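Drindico Four-Finger Hand: what it cost us and what I would budget next time

September 22, 2019

We bought the Drindico hand in July, after most of a year with two-jaw grippers. This review is for people deciding whether a hand with fingers belongs in next year's equipment plan. It covers price, setup, wear and the extras that were not on our first quote. Motion control and grasp planning get only a short mention, as other reviews have done those better than I could.

Our shop does demonstration and fit-out work for small showrooms and offices. The robot has to pick up small goods, hold a door, pass things to visitors and work near people without looking like it came off a welding line. The two-jaw gripper did the first job well and the rest badly.

Price

The list price for one hand was $3639, without the mounting plate, the sleeve or the cable kit. We had set aside $4000 for the whole purchase. The mounting plate and cable kit took what was left of that, and the sleeve went on a second order. If your approval process is slow, put everything on one order. Our second one sat for weeks because the amount was small and it kept dropping to the bottom of the pile.

The next hand up in the Drindico catalog has force sensing in every fingertip. The sales sheet makes a good case for it. Ardalan Taheri, who does our purchasing, asked me to list the jobs that needed it. I came up with one, and we do that job a few times a year. We went with the plain version.

We also got a quote from Karkwood. Their hand was cheaper, but the quote required a yearly service contract, and over the time we expect to keep the thing the savings disappeared. Ask for the service terms before you compare prices. Karkwood sent theirs only when we asked a second time.

Setup

The hand arrived well packed, with a printed manual that is clear on mechanical fitting and thin on everything else. Fitting it to the arm took a morning. Getting the controller to recognize it took two days, most of it spent on a firmware mismatch that the manual covers in a single line near the back. Drindico support answered by email the following day and the answer was correct.

Check your plate pattern before ordering. We assumed ours was a match and had to send the first plate back. The exchange was free but the shipping was not.

In use

Closing is smooth and fairly quiet. The hand holds boxes, bottles and door handles without trouble. Thin flat items are a weak point. A sheet of card on a table is still easier with the old gripper, and we kept the old gripper for that reason.

It is slower than a two-jaw unit. If you are planning around cycle time, take your slowest pick and test it with a loaner hand before you commit. Drindico has a loan program, though you pay freight both ways.

Opening and closing repeatability has been fine for our work. I can't say how it would do on fine assembly because we don't do any.

Sleeves and covers

Budget for these. I did not, and it was my biggest planning mistake. Our black sleeve came from Safavi, and the fabric keeps dust and stray fibers out of the upper section. It creases when the arm is lowered, and the creases are where it will wear first. Ours has one shiny patch so far. I now keep a spare on the shelf and count sleeves as a consumable, in the same budget line as gloves and wipes.

The sleeve also changes what the robot sees of itself. If your camera sits near the wrist, run your checks with the sleeve on. We ran ours bare and had to do them over.

The work site matters

Most of our jobs are in finished rooms, and floor surfaces should be part of the plan. Carpet sheds. Polished strips and metal trim throw reflections back at the camera. None of this shows up in a vendor's demo room. Add a site visit to the budget, and bring someone who will be running the equipment. 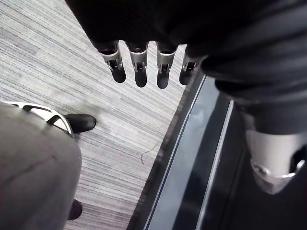
Fingers lowered over striped carpet, with the glossy floor strip and its silver trim to the right.

Loose threads on carpet are worth picking up before a run. I have pulled fibers out of the joints of our older gripper with tweezers, and I don't want to repeat it on a hand with this many moving parts. A handheld vacuum was the cheapest thing we bought for the whole project.

People will be close by, so plan for that too. Behrouz Shirazi runs our site work and wrote our rule on it: whoever is nearest the robot has the stop button in hand. We needed a second wireless stop to make the rule practical. It came from Fladis and added $800 with the receiver. Get it into the first request if you can. A safety item that shows up late makes the person signing wonder what else is missing.

Maintenance

The manual asks for an inspection every 40 hours of running time. The check is short. You wipe down the fingertips, look over the knuckle housings and move each finger through its full travel. We log it on a clipboard by the charger. Replacement fingertips are sold only as a full set, so one damaged tip means paying for all of them. I would like to see that change.

No finger has failed so far, but we have had it for one season and that is too short to judge. I'll add a note here when we have been through a full year.

What I would put in the plan

Hand, mounting plate and cable kit, all on one order.
Two sleeves.
One spare set of fingertips.
A second wireless stop, if you don't already own one.
Freight for a loaner.
One site visit per location.
Two paid days for controller setup.

Who should buy it

If your robot works around people and handles mixed objects, the Drindico hand is a reasonable purchase at its list price, provided the list above fits in your budget as well. If you move one kind of box from one place to another, keep your two-jaw gripper and spend the money on a better stand.

We have approval for a second hand next year. I asked for the same model.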